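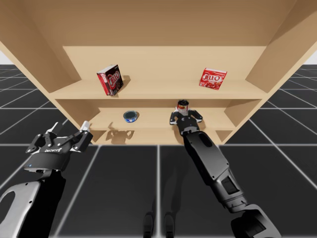

Slide 4. The shelf in the simulator: two Jell-O boxes up top, can and toy figure below, both arms in.

Leave this up while I talk. Say hi to Soon-im, who wrote the grasp planner and will take the hard questions.

Start with the budget. Arms live on a bench at Dakumport, we get them after 7 p.m., and the sim gets them the rest of the day, free, with no broken fingers.

110 shelf layouts so far. Over 700 runs in May. My laptop fan has opinions.

Point at the tilted chocolate box. Square boxes are easy, and nobody at my house puts one back square.

Then the right arm, up by the toy. Ask the room: held, or just perched? Wait. Let them argue for 30 seconds, then go to contact forces.

If the clip won't play, skip to slide 6.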